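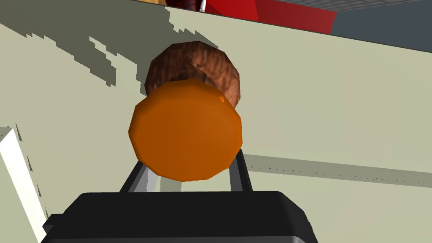

Betoveo asked in June whether the simulated kitchen work would tell us anything about the real arm, and whether the hours spent guiding it by hand were worth paying for. Both are fair questions and this report tries to answer them.

Progress to Tue 21 July

The Mikusley project set out to record 1000 demonstrations by remote control in the simulator. We have almost 200 that we are willing to train on. The rest of what we recorded was thrown away, mostly for jerky hand movements or long pauses while the operator looked for a better grip.

Round objects are the slow part. Operators tend to close the fingers too early and push the fruit along the worktop. We now ask them to stop above the object, line up the wrist and then come down – it takes longer, but fewer runs are lost.

The wrist view is recorded with every run. Operators at the Dulteldale site said it helped them more than the overhead view when two objects sit close together.

Problems

The hand controller failed in June and we lost 11 working days. Srivastava has supplied a second unit on loan.

Next period

We will add five new objects and start the first trials on the real arm. We ask that the final payment date stay as agreed. The recording target will need to be discussed at the next review.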